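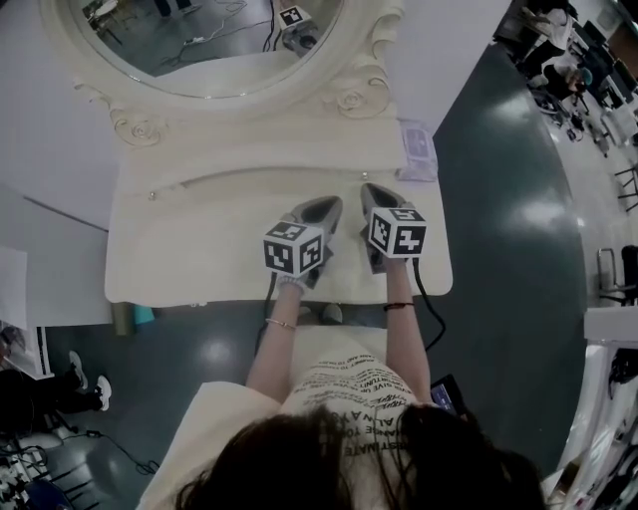
At the vanity table, both hands busy.

Getting a football uniform clean between games

Grass, mud and blood all come out of a game uniform if you deal with them the same night. Leave the bag zipped in the trunk until morning and you will be scrubbing twice as long. These tips cover high school and youth gear: jersey, pants, girdle, pads and helmet.

Before anything goes in the washer

Take out every pad. Knee and thigh pads hold sweat and will tear the mesh pockets if they tumble around. Check the pants for a belt and pull it. Unsnap the chin strap from the helmet and put it with the pads.

Turn the jersey inside out. The numbers on most team jerseys are screen printed or heat pressed, and they crack when they rub against zippers and hooks. Close any Velcro on gloves and wash those in a mesh bag.

Knock dried mud off outdoors with a stiff brush. Wet mud can wait an hour until it dries, then most of it brushes away.

Stains

Blood: cold water only. Run the tap through the back of the fabric, rub in a little dish soap, rinse, repeat. If there is still a brown shadow, dab on hydrogen peroxide, but test it on an inside seam first when the jersey is a dark color.

Grass: mix one part white vinegar with two parts water and work it in with an old toothbrush. Let it sit for 30 minutes. Enzyme detergent straight from the bottle also works.

Red clay: this is the hard one. Anyone who has played on the old field in Fletville knows it. Soak white pants overnight in a bucket of cool water with a scoop of oxygen cleaner. Do not use chlorine bleach. It yellows spandex and weakens the stitching.

Paint from the yard lines: rubbing alcohol on a white rag, blotting from the outside of the spot toward the middle. Rinse well before washing.

Washing and drying

Use cold water, the gentle cycle and half the detergent you would use for towels. Skip fabric softener. It coats the fibers and the smell gets worse by midseason. For odor, add half a cup of baking soda to the drum.

Wash whites apart from colors for the first 3 washes of the season, even if the label says it doesn't matter. New maroon and navy jerseys bleed.

Hang everything. A jersey on a plastic hanger near a fan is dry by breakfast. Pants take longer at the waistband, so clip them upside down.

Pads and helmet

Wipe shoulder pads with a cloth dampened in warm water and mild soap, then stand them up with the straps open. Do the same with the helmet liner. Keep solvents, bug spray and stickers you bought yourself away from the shell unless the maker allows them. Never put a helmet in the sun or on a heater to dry.

Cristóvão Coelho handled equipment for the Willems junior varsity for 5 seasons and stuffed newspaper in the cleats every night. Change the paper once before bed if the field was wet. Pull the insoles and dry them separately.

End of season

Wash everything one more time, let it hang a full day, and fold jerseys with the numbers flat. Store in a cardboard box or cloth bag. Plastic bins trap moisture, and by January you will smell it. Write down any missing pads or broken snaps and put the list in the box.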